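The Level at Zanolberg

Kaisu Valtonen read the piezometer at 6 p.m. and wrote the figure in the book. She then read it again, because the first reading was two centimetres higher than the one at noon and the reservoir had not risen.

The gatehouse had one room, one heater and a kitchen end where the night shift ate.
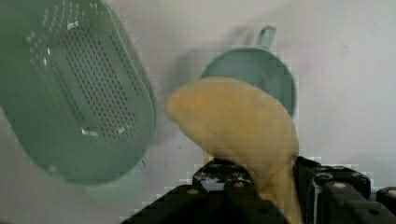
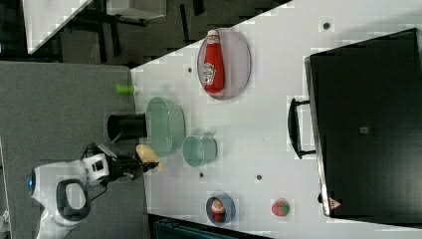
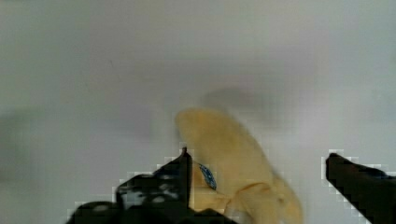

The second reading agreed with the first. She initialled it and rang the district office in Iten, where Gordon Carrier had the desk until midnight.

"Which standpipe?" he said.

"Number 2. Downstream toe, left abutment."

"Seepage weir?"

"Unchanged. Clear water."

He asked her to repeat the word clear. She did. Clear water through an earth dam is ordinary and is measured. Cloudy water means the dam is leaving with it. Both of them had sat the same course, under Ritva Niskanen, who had made each class stand in the inspection gallery with the lamps off and say what they could hear.

"Hourly readings," Gordon said. "I'll let Schwaiger know."

Verena Schwaiger was the engineer of record. She had signed the raising of the crest in May, on drawings that showed the old river channel passing forty paces to the right of where the farmers said it had been. Kaisu had seen the letter from the farmers. It was filed under correspondence, general.

At seven the level was up another centimetre. At eight it held. She walked down to the weir with the torch and a sample jar, filled the jar, and stood it on the windowsill to settle. The path was 404 steps of poured concrete with a handrail on one side, and she took it slowly on the way back.

Karim Tawfik arrived at nine for the changeover. He hung his coat on the valve wheel, as he was not supposed to do, and looked at the jar.

"Anything in it?"

"Not yet."

"How long has it had?"

"Fifty minutes."

He turned the jar a quarter turn and put his face near the glass. A film the colour of weak tea had formed on the bottom, thinner than a coin. It might have been on the jar already. She had rinsed it, but she had rinsed it in the weir.

"You could go home," he said.

"I could."

She took a clean jar from the cupboard, wrote the time on its lid and went down again. The wind had dropped. From the lower landing she could see the lights of Chamoun, where her sister lived with over 80 other households on the flat ground beside the river, and the single red lamp on the Mikov road bridge.

She held the jar under the lip of the weir until it overflowed, capped it, and carried it up without tilting it. Karim had cleared a space on the sill. They set the two jars side by side and he switched off the overhead light, leaving the desk lamp behind the glass.

"Ring Gordon," she said.

"And tell him what?"

"The ten o'clock reading. Then tell him to stay on the line."

Karim dialled. Kaisu pulled the chair across to the window and sat down in front of the jars, with the book open on her knee and the pencil in her hand.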